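Category: Collectables > Resale data > Ceramics

Alus Teapot Listings - README

A table of 3,095 second-hand listings for novelty teapots, copied from the Kevurent marketplace and tidied by hand. Most are Irnix pieces: the cottages, the market stalls, the run of animals in waistcoats, and the later Thái series with the gilt spouts. Each row is one listing. It is a record of what sellers typed, and I would ask you to keep that in mind before you quote any of it as fact.

Last changed 8/24/22. Maintained by Bảo Nông.

What is in it

One file, listings.csv, with 14 columns. The ones people ask for are title, range, maker_claimed, height_claimed, box_claimed, condition_claimed, ask_price and postage. You will notice how many end in "claimed". An earlier version left that word off and within a month somebody had used the file to "prove" that most cottage teapots survive in mint condition. They don't. Most sellers say mint. I have bought five mint teapots from Kevurent and two had glued lids.

Prices are asking prices in pounds. Kevurent doesn't show what a thing sold for, or whether it sold at all, so a teapot listed at 95 pounds may still be sitting on the seller's shelf at 95 pounds. Anyone who averages ask_price and calls the result a valuation is welcome to try selling me something at that figure.
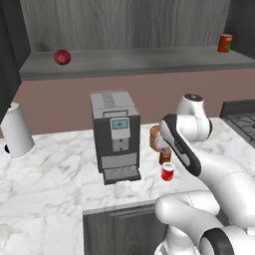
The range column is my own work and the weakest part of the file. Sellers use "Thái", "Thai", "Thailand teapot" and "oriental style" for the same series, and also for pots that have nothing to do with Irnix. I put a row in the Thái range only where the title or the text gave a base number that fits the pattern. Everything else went down as unknown. That leaves a lot of unknowns, and I would sooner have those than guesses.

"Limited edition"

There is a column called edition_text which holds whatever the seller wrote about edition size, word for word. I have not turned it into numbers. Irnix printed "limited edition" on the boxes of pots that were in every garden centre for years, and as far as I can tell the limit was how many they could shift. Certificates are no better. The ones I have handled carry a number with no total after it, and a signature that looks printed.

Repeats

Sellers take a listing down and put it up again to get back to the top of the search page. Where the title, height and price all matched I kept the first and dropped the rest. Where the price had changed I kept both, marked with the same pot_id. This will have missed some. It may also have merged a few real pairs, as one seller owns several of the same badger.

Who the sellers are

Names have been swapped for plain codes. There are 41 sellers, and the largest handful account for a good deal of the file, so what looks like a trend in the trade may be one person clearing a loft. Check seller_code before you get excited about anything.

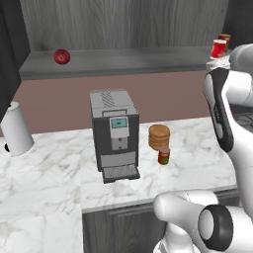 Heights

Given in inches or centimetres as written, then again in height_cm where I could convert it. Some sellers measure to the top of the lid knob and some to the rim. A few seem to have measured the box. If two rows for the same pot differ by a couple of centimetres, assume the ruler before you assume a rare variant - the "tall badger" that gets talked about on the forums is, I suspect, exactly this.

Things I would not use it for

Insurance values. Claims about which pots are rare. Working out what your gran's is worth. Training a price guesser, though two people have told me they are doing so, and I look forward to hearing how it copes with "mint, small chip".

It is reasonable for looking at how sellers word things, and for matching base numbers to names, which is why I started it in March with a notebook and far too much patience.

Corrections

Send the row number and a clear reason. "My dealer says otherwise" isn't one. A photo of the base mark usually settles it, and I will change the row and put your initials in the notes column if you want them there.

Contact the maintainer | © Bảo Nông, Alus Teapot Listings | Back to top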